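2nd November
By the Home & Floors desk

Wool carpet is back on the stairs, and we couldn't be happier! We tried four runners in narrow hallways, and the Torvik flat weave won us over on the first morning — soft on bare feet, quiet, and a lovely oatmeal shade that forgives muddy shoes.
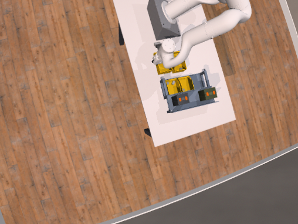
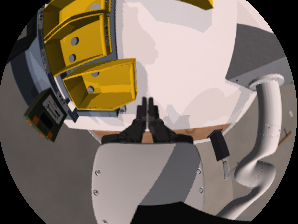
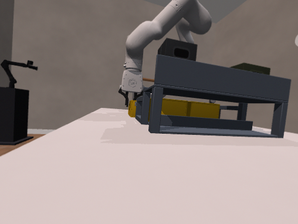
One reader, who has had the Sestora loop on her landing for seven years, wrote that she would pick it again tomorrow, but in a darker color. Fair enough! Sestora added a deep moss green in August, and it looks wonderful against white risers. Order a sample first and leave it on the top step for a week.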